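핸드그리퍼 두 대, 손가락 패드 갈고 다시 맞추기 (양손 수집용 세팅 기준)

지난번에 케이블 정리 글 올리고 나서 패드는 어떻게 관리하냐는 쪽지를 꽤 받았어요. 그래서 오늘은 제가 쓰는 손잡이형 그리퍼 한 쌍을 가지고 패드 교체부터 영점, 링크 유격 점검, 마지막 확인 작업까지 쭉 적어 볼게요. 좀 길어요! 커피 한 잔 들고 오세요.

먼저 제 환경부터요. 왼손용, 오른손용 하나씩 들고 테이블 위 물건을 상자에 담는 작업을 주로 합니다. 기록은 제가 만든 Motton이라는 조그만 스크립트로 받고, 보관은 Urdale 폴더에 작업별로 쌓아요. 이름에 별 뜻은 없습니다 ㅎㅎ 지금까지 쌓인 게 2,985회분인데, 이쯤 되니까 패드 상태가 데이터에 그대로 찍혀 나오더라고요. 같은 물건을 같은 힘으로 집는데 자꾸 손가락이 더 닫히는 쪽으로 값이 밀리면 거의 패드 문제였어요.

1. 언제 갈아야 하나

저는 약 300회마다 한 번 들여다봅니다. 꼭 교체한다는 말은 아니고요, 그냥 봐요. 골이 파인 패드라면 골 끝이 뭉개졌는지, 손톱으로 살짝 밀었을 때 가장자리가 들뜨는지, 그 두 가지가 제일 먼저예요. 표면이 번들번들해졌다고 바로 버리지는 마세요. 손기름이 묻어서 그런 경우가 훨씬 많거든요. 미지근한 물에 중성세제 한 방울 풀어서 닦고, 완전히 말린 다음에 다시 판단하시면 됩니다. 알코올은 저도 처음에 막 썼는데 접착면까지 스며서 한쪽이 통째로 떨어진 적이 있어요... 그날 작업 다 날렸습니다.

2. 헌 패드 떼기

전원부터 끄고, 손가락을 손으로 끝까지 벌려 두세요. 케이블이 달린 기종이면 케이블도 빼시고요. 플라스틱 헤라로 패드 아래쪽 모서리를 들어 올린 다음 천천히, 정말 천천히 당깁니다. 급하게 뜯으면 접착제가 손가락 쪽에 덩어리로 남아서 그거 긁어내느라 시간이 두 배로 들어요. 남은 접착제는 마른 천으로 굴리듯이 문지르면 때처럼 밀려 나옵니다. 금속 칼은 안 쓰시는 게 좋아요. 흠집 난 자리에 새 패드를 붙이면 그쪽만 미세하게 떠요.

3. 새 패드 붙이기

제가 쓰는 건 Berrada 패드 시트예요. 재단된 게 아니라 시트로 와서 직접 잘라야 하는데, 저는 떼어낸 헌 패드를 본으로 대고 자릅니다. 골 방향 꼭 확인하세요! 저는 한 번 양쪽을 서로 다른 방향으로 붙여 놓고 반나절을 헤맸어요. 집을 때는 멀쩡한데 들어 올리면 물건이 빙글 도는 거예요. 링크가 휜 줄 알고 다 풀어 봤다가, 나중에 패드 보고 허탈해서 웃었네요.

위치는 손가락 끝선에 맞추되 끝을 넘기지 않습니다. 조금이라도 튀어나오면 납작한 물건 밑으로 손가락을 밀어 넣을 때 거기부터 말려 올라가요. 붙인 다음에는 양쪽 손가락을 닫아서 서로 눌러 주고, 고무줄로 감아서 하룻밤 둡니다. 급하면 두세 시간 만에 써도 되긴 하는데 저는 권하고 싶지 않아요.

4. 링크와 축 점검

패드를 간 김에 링크도 꼭 보세요. 손가락 끝을 잡고 좌우로 살살 흔들어 봤을 때 딱딱 소리가 나거나 손끝에 걸리는 느낌이 있으면 축이 풀린 겁니다. 조일 때는 한쪽을 꽉 조이지 말고, 양쪽을 번갈아 조금씩 조이세요. 저는 4분의 1바퀴씩 합니다. 너무 조이면 손가락이 뻑뻑해져서 방아쇠를 놓아도 끝까지 안 벌어져요. 벌린 상태에서 손을 놓았을 때 제자리로 스르륵 돌아오면 그게 적당한 정도예요.

윤활은 축에만 아주 조금. 이쑤시개 끝에 Fasta 그리스를 찍어서 축마다 점 하나씩 얹고, 몇십 번 여닫은 뒤에 삐져나온 걸 닦아냅니다. 패드에 묻으면 처음부터 다시예요. (네, 해 봤습니다.)

5. 영점 다시 잡기

패드 두께가 바뀌었으니까 닫힘 값도 당연히 달라집니다. 순서는 이래요.

① 전원을 켜고 5분쯤 그냥 둡니다.
② 힘을 주지 말고 패드끼리 살짝 닿게만 닫은 뒤 값을 읽습니다.
③ 그대로 꾹 눌러서 한 번 더 읽습니다.
④ 끝까지 벌려서 읽습니다.
⑤ 같은 걸 다섯 번 반복하고 가운데 값을 씁니다.

제 오른손용은 이번에 살짝 닿은 값이 1,090, 끝까지 벌린 값은 1,152가 아니라 훨씬 위쪽이고요, 1,152는 왼손용의 살짝 닿은 값이에요. 두 대가 이렇게 다릅니다. 그러니까 한쪽 값을 다른 쪽에 복사해 넣으시면 안 돼요. 그리고 제 숫자도 그대로 쓰지 마세요, 센서 달린 위치가 조금만 달라도 다 틀어져요. 눌렀을 때와 살짝 닿았을 때의 차이가 예전보다 확 커졌으면 패드가 덜 붙은 거니까 3번으로 돌아가세요.

6. 실제 물건으로 확인

숫자가 맞아도 저는 꼭 테이블에서 집어 보고 끝냅니다. 낮고 넓은 종이 상자 하나 놓고, 안팎으로 생김새가 제각각인 물건을 늘어놓아요. 마우스처럼 둥글고 미끄러운 것, 호두같이 울퉁불퉁한 것, 길고 납작한 띠, 테두리가 솟은 둥근 뚜껑. 이 정도면 패드의 웬만한 문제는 다 드러나요.
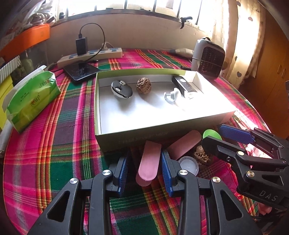

제일 까다로운 건 역시 납작한 띠 종류예요. 얇은 걸 세워서 잡으면 양쪽 패드가 나란한지 바로 알 수 있거든요. 집는 순간 띠가 한쪽으로 기울면 패드가 삐딱하게 붙었거나 한쪽 축이 더 조여진 거예요. 저는 같은 띠를 끝, 가운데, 반대쪽 끝 이렇게 세 군데에서 잡아 봅니다. 셋 다 똑바로 올라오면 합격.

울퉁불퉁한 공 모양은 패드가 너무 딱딱한지 보는 용도예요. 닿는 면이 적어서 딱딱한 패드로 잡으면 톡 튀어 나갑니다. 둥근 뚜껑은 테두리만 잡고 천천히 들어 보세요. 여기서 미끄러지면 세척이 덜 됐을 가능성이 커요. 새 패드도 보호 필름 자국이 남아 있을 수 있으니 한 번 닦고 시작하시고요.

양손을 같이 쓰는 분들은 한 가지 더요. 두 대를 상자 앞에서 가까이 붙였을 때 손가락끼리 부딪히지 않는지 보세요. 패드가 두꺼워지면 바깥 폭도 아주 조금 달라질 수 있어서, 예전에 아슬아슬하게 지나가던 동작이 걸릴 때가 있어요. 한 손으로 물건을 잡고 다른 손으로 옆의 걸 치우는 동작을 천천히 몇 번 해 보면 금방 감이 옵니다.

7. 기록 남기기

교체한 날, 시트 종류, 양쪽 닫힘 값, 그리고 몇 회차부터 새 패드인지. 저는 이걸 Urdale 폴더 맨 위에 텍스트 파일로 넣어 둬요. 나중에 값이 이상한 구간이 나오면 이 파일부터 엽니다. 귀찮아서 한 번 빼먹었다가 10월분 전체를 다시 훑은 뒤로는 무조건 적어요.

다음 글에서는 방아쇠 스프링 교체를 해 볼까 합니다. 부품이 목요일에 온다는데, 와 봐야 알겠죠!

댓글 3

납땜초보: 골 방향 얘기 읽고 바로 확인했는데 저도 반대로 붙여 놨네요ㅋㅋㅋ 물건이 왜 도나 했어요. 감사합니다!

모루: 그리스 대신 실리콘 스프레이 써도 될까요?
 └ 글쓴이: 스프레이는 패드까지 날려서 저는 안 써요. 꼭 쓰셔야 하면 면봉에 뿌려서 축에만 발라 주세요.

hanbyeol_k: 영점 잡을 때 다섯 번 평균 내면 안 되나요? 저는 계속 평균으로 썼는데 가끔 튀는 값이 껴서 고민이에요.

관련 글
- 손잡이형 그리퍼 케이블 정리, 이렇게 바꿨어요
- Motton 스크립트 설치하고 첫 기록 받기
- Berrada 시트 깔끔하게 자르는 법
- 작업 테이블 조명 때문에 고생한 이야기

문의는 방명록에 남겨 주세요 | 무단 전재 금지 | 맨 위로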